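**Senard opens its shared kitchen in Curnusdale with a summer of fruit bowls**

CURNUSDALE, July – Senard, the neighborhood cooking and tableware studio on Fajardo Street, is opening its shared kitchen to the public this month with a run of evening get-togethers built around one very simple thing: a bowl of fruit on the counter.

The series is called Emier, and it was put together by Precious Policarpio, who runs the studio's home table program. Each evening starts at 7 with a mixed bag of small fruit, a checked towel and a bowl that deserves to be out of the cupboard. Guests fill the bowl, move things about, taste as they go and take the fruit home with them. 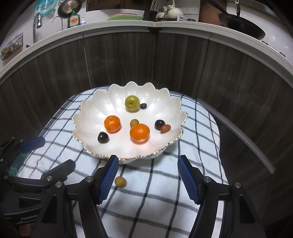 "People save their nice bowls for company, and I'd love to see them used for breakfast," said Policarpio. "Put two mandarins in the middle and a few dark plums near the edge, and you already have something you want to walk past all day. Then somebody eats one and you move the rest over. That's the fun of it!"

The bowl chosen for the series is white ceramic with a scalloped rim and a thin gold edge. Policarpio likes it with mixed sizes – mandarins and plums first, then the little fruit tucked in between, right down to a single blueberry if that's what is left in the box. She also likes a dark check underneath, as the white stands out so well against it.

The evenings are relaxed and hands-on. Guests will get practice in picking out fruit that is ready to eat, keeping soft plums from getting bruised under heavier fruit, and washing small batches so they don't sit damp in the bowl. There will be plenty of talk about what to do with fruit that has gone past its best, and Policarpio has promised to share her plum and mandarin compote, which takes one pan and about 20 minutes. 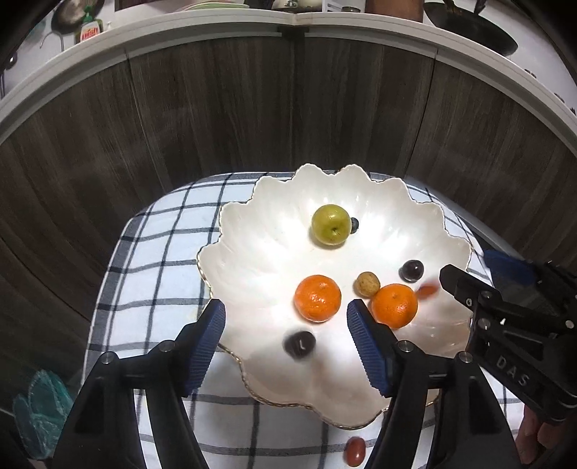 Places are kept to 11 an evening so that everyone has room at the counter. Children are welcome with an adult, and no cooking experience is needed. Guests may bring a bowl from home if they have one they'd like to use – old, chipped and mismatched ones very much included.

Senard has set aside 100 free places across the series for Curnusdale residents. They can be booked in person at the studio desk, and any that aren't claimed will be offered at the door shortly before the start. Guests with fruit allergies are asked to mention them when booking.

**About Senard**

Senard is a small cooking and tableware studio in Curnusdale. It runs classes in everyday home cooking, lends out serving dishes for family parties and keeps a shared kitchen for local groups.

**Press contact**

Precious Policarpio, Senard, Fajardo Street, Curnusdale. Interviews and kitchen visits can be arranged through the studio desk.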